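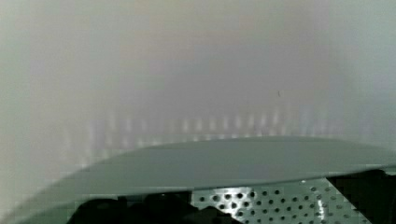 The Button at Lavside

Ladi Olatunji had his hand on the table when the arm came down the second time.

He had pressed the stop button. He was sure of that then and he was sure of it later, when he was asked by three different people. He had pressed it with his left palm because the Plorero was going for the mug at a bad angle, and the arm had stopped, and the light on the box had gone red. So he reached in to move the mug towards the toaster oven. Then the elbow sank. It didn't jerk or make any noise. It just came down like a tired person sitting, and the gripper settled on the back of his wrist and pressed it to the table.

"Aivar," he said. "Can you come here?"

Aivar Grigaitė was at the other desk with his headphones on. Ladi had to say it again, louder.

It took both of them to lift the arm off. Aivar pushed up from underneath and Ladi pulled his hand out. There was a red mark across the wrist and a small cut where the edge of a finger had caught him. Aivar let go and the arm went down again until it rested on the table.

"It's off," Aivar said. "The box says it's off."

"I know what the box says."

They stood and looked at it. Then Aivar went for the first aid tin and Ladi ran his wrist under the cold tap in the corridor and opened and closed his fingers. Everything moved.

Lavside was one long room above a tyre place, and Holenus had rented it since February. The job was kitchen work. The arm learned to put things on plates and take them off again, and the things were mostly toys, so that it didn't matter if they were dropped. Ladi had spent the spring picking up plastic fruit. He had become quite good at knowing when the arm would miss. He had stopped being careful about where his hands were, and he thought about this while the water ran.

When he came back Aivar had unplugged the box at the wall and was writing on a piece of card. He had put DO NOT USE and then 26th June and then his initials. He taped it to the lid.

"Ekene will want to run it this afternoon," Ladi said.

"Ekene can read."

Ekene Ogundipe could read, and came in at two, and read it, and was angry for ten minutes. There was a delivery promised. She had 40 runs still to record and the customer had moved the day forward twice already. She asked whether they could use it with the stop button left alone, so long as everyone kept back. Aivar said that was the same as using it with no stop button. She sat down then and asked to see Ladi's wrist.

"Have you told Heather?"

"Not yet."

"Tell her now. Don't write it, ring her."

Heather Katene looked after safety for all the Holenus rooms and worked from the head office, an hour away by train. She didn't raise her voice on the phone. She told them to leave the table as it was, with everything still on it, and she was on the next train. They moved their chairs to the far end by the window and ate their lunch late. Ekene went through the morning's recordings to find the last few minutes before it happened.

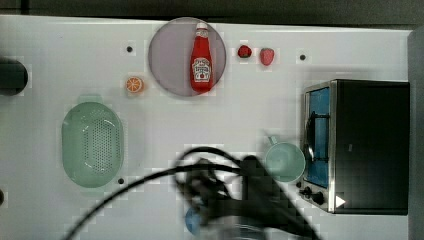 "What is supposed to hold the arm up once the power goes off?" Heather asked, when she had her coat off.

"There's a brake in each joint," Ladi said. "When you press stop, the power to the motors is cut and the brakes close by themselves. The elbow one didn't hold."

She wrote it down. She asked him where he had been standing and he showed her. She asked whether he had waited before reaching in, and he said he hadn't.

"Has it ever dropped before?"

Ladi looked at Aivar. Aivar looked at the colander.

"It's been low in the mornings," Aivar said. "We'd leave it up in the evening and come in and it would be a bit lower. I thought somebody had knocked it."

"How long has it been doing that?"

"A few weeks."

"Did you put it in Jibrin?"

Jibrin was the fault log. It took a long time to load and asked for the serial number on every page. Aivar said he hadn't put it in Jibrin. Ladi said he hadn't either, and he had noticed it too.

Heather wrote that down as well. She rang the Plorero engineer, Oluwatosin Adebisi, and held the phone out so they could all hear. He said to hang a weight on the gripper with the power off and measure how far it fell. They had a bag of rice in the cupboard that weighed 700 grams. Aivar tied it on and raised the arm, with Heather making everyone stand behind the chairs, and let go. The bag was on the table before he had finished stepping back.

"Right," said Oluwatosin from the phone. "I'll need that joint."

He came for it the next morning. Ladi held the torch while he undid the bolts, and kept his other hand in his pocket.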